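Drornata Home Help > Storage and Organizing > Bathroom and Bedroom

Paddle brush tips over every cup I put it in

Posted by Tyson Sawatzky
25 Jul 2025
Tags: hairbrush, cup, tipping, dresser, ballast

I am trying to store one oval paddle brush upright in a cup on top of a dresser. The brush goes in handle first with the head up. With the first cup, the brush and cup fell over together as soon as I let go. With the second, it stands until somebody closes a drawer.

What I have tried:

Cup one is a plastic tumbler that holds 600 ml. The brush weighs 34 grams more than the tumbler. It tips right away if the brush leans toward the side the paddle faces, and a little later if it leans the other way.

Cup two is a Gurnik toothbrush mug. It is heavier but also shorter. The brush leans a lot more in this one, and the lower edge of the paddle sits past the rim on one side.

Cup three is a drinking glass. It worked, but it scratched the finish on the dresser when it slid, so I took it back to the kitchen.

I don't want to lay the brush in a drawer. It collects lint from everything in there and the bristles catch on hair ties. I also don't want a hook, as the handle on this brush is rounded at the end and has no hole. Drilling one is out.

Is there a rule for how heavy or how tall the cup has to be? I would like to buy or fix one cup and be done. The dresser belongs to the apartment, so whatever goes on it should not mark the top.

2 replies were merged from a duplicate thread.

Jade Paquette
Marked as accepted

There are two separate problems in your post, tipping and lean, and the second one causes most of the first.

Tipping. A cup with a brush in it falls when the combined center of gravity moves past the edge of the base. A paddle brush carries a lot of its weight in the head, well above the rim and, when it leans, off to one side. A light tumbler has very little weight down low to balance that. Your cup one has the brush outweighing the cup, so the combined center of gravity is closer to the brush's own than to the cup's. It will fall with a fairly small lean.

Lean. The handle rests at two points, where its end touches the floor of the cup and where it touches the rim. The angle depends on the distance across the cup and the height between those two points. A wide, short cup gives a large angle. A narrow, tall cup gives a small one. Your toothbrush mug has more weight, but the extra lean used that up.

For a single paddle brush I use these limits:

Height. The rim should come to at least half the length of the handle, measured from the tip to where the handle meets the head. Two thirds is better. If the rim is higher than the handle is long, the head sits on the rim, which is stable enough but makes the brush awkward to grab, and on a padded brush it can press on the edge of the cushion.

Inside width. Wide enough that the thickest part of the handle drops in freely, and not much wider. Measure the handle at its fattest point. On a rounded handle this is usually near the lower end. Add 8 mm to that and you have a good inside diameter. A wider cup can be corrected with an insert (see below).

Base. At least as wide as the rim. Cups that taper toward the bottom are the worst choice, and many tumblers are tapered so they can be stacked. Turn yours upside down and compare.

Weight. The empty cup plus whatever is in the bottom should weigh at least three times what the brush weighs. Weigh both on a kitchen scale.

Fixing the tumbler you have:

1. Wash and dry it.
2. Put a small zip bag in the bottom and fill it with dry sand or fine gravel. In a tumbler of your size, 500 grams of sand will take up a good part of the volume, so check how much of the handle is still below the rim before you commit to the full amount.
3. Squeeze the air out, close the bag and press it flat.
4. Cut a disk of cork or craft foam to the inside diameter and push it down on top of the bag. The handle tip needs something firm to rest on. If it rests on the bag itself it will work its way through the plastic.
5. Stand the brush in it, lean it in each direction in turn, and tap the side of the cup near the rim. It should rock and settle.

If you run out of depth at step 2, use steel washers or fishing weights in place of the sand. They are denser and take less height for the same mass. Wrap them in a scrap of cloth so they don't rattle.

To reduce the lean, roll a strip of craft foam into a collar and fit it just inside the rim. The handle should pass through with a little play. A tight collar means you need two hands to get the brush out, one for the cup and one for the brush, and you will stop using it within a week.

For the dresser top, stick a single round felt pad the size of the base under the cup. Four small dots also work, but they have to be set right at the outer edge. Dots placed inward make the effective base smaller, and you are back to tipping. Felt slides more easily than rubber, and this helps when the cup gets bumped. I would avoid rubber feet on a finished surface you don't own, as some of them leave a stain.

One more thing about the direction of lean. A paddle brush doesn't have its weight centered front to back. Yours falls sooner when it leans toward the paddle face. If the cup stands against a wall, put the brush in so it leans to the wall.

Reply from Tyson Sawatzky

The tumbler does taper. The base is clearly narrower than the rim. I put the sand bag in and it stays up now, but the drawer test still makes it wobble. I will look for a straight-sided cup in August when I am near the Rarndale outlet. Does the outside shape matter? They had ribbed ones and plain ones for the same price.

Reply from Jade Paquette

The outside shape has no effect on tipping if the base is flat and full width. A ribbed or bumpy outside gives a better grip when you pick it up and it is slower to clean. Check the inside with a finger. If the inside is ribbed too, hair and powder will sit in the grooves and you will need a bottle brush.

Also check that the ribs don't pinch in at the bottom. With stacked ring shapes, the lowest ring is sometimes smaller than the rest.

dijkstra_shelf

Just lay it down on a tray. A brush lying flat can't fall over. I have had mine on a Dijkstra tray for years.

The bristles go up or they get bent. If there is lint on the brush, the drawer needs cleaning.

Reply from Tyson Sawatzky

There is no room for a tray the length of the brush. The free space on the dresser is next to the lamp and it is narrow.

oakmont_bench

The accepted reply covers the mechanics. I have some additions on testing and on damp brushes.

Test at table height, on a flat surface, before the cup goes on the dresser. A dresser top can be slightly out of level and you will not know whether the cup or the furniture is at fault. I use a white board laid over a table. Marks and grit from the base of the cup are easy to see on it, and if the cup leaves a scuff there it will leave one on a finish.

Order of checks:

Cup alone. Push it sideways at the rim with one finger. It should slide before it tips. If it tips first, the base is too narrow or the surface grips too much.

Brush beside the cup. Hold the brush upright next to the cup with the tip of the handle level with the bottom of the cup. You can read off directly how much of the handle will be inside and how much will be above the rim. Doing it outside the cup is easier than guessing from above. Allow for the cup's floor thickness and any ballast. If ballast takes up a third of the depth, raise the brush by that much and look again.

Brush in the cup. Lean it four ways and repeat the finger push each time. The weakest direction is the one that counts.

Drawer test. Put it in its final position and close the top drawer at normal speed. If it walks across the surface, the felt is too slick for that spot and a thin cloth mat under the cup will stop it.

On damp brushes: if you brush wet hair, shake the brush out and let it dry head down on a towel before it goes in the cup. Water runs along the handle and collects in the bottom. A sealed bag of sand is all right with that, but a cork disk will swell and may jam. Use closed-cell foam for the disk. Many padded brushes have a small vent hole in the cushion, and water that gets in there takes a long time to leave with the head up.

Empty the cup every couple of weeks. Pull the disk, lift out the bag, wipe the floor of the cup and put everything back in the same order. If you glued anything in, you can't do this, so don't glue.

For Tyson's question about ribbed cups, I went with a cream one with a ribbed, bumpy outside. Mine is used for a light blue brush with a wide oval paddle and a rounded handle, the same general type as in the first post.
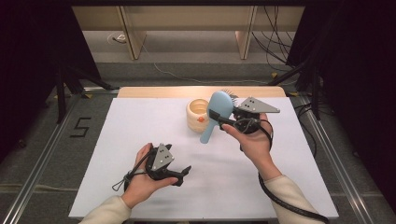
Related threads in Bathroom and Bedroom

Felt pads or cork under jars on a painted shelf
Removing lint from the cushion of a padded brush
Straight-sided cups taller than a toothbrush mug
Narrow storage next to a lamp, no drilling
Sand, gravel or washers as ballast for a vase

This thread is open to new replies. Sign in to Drornata Home Help to post.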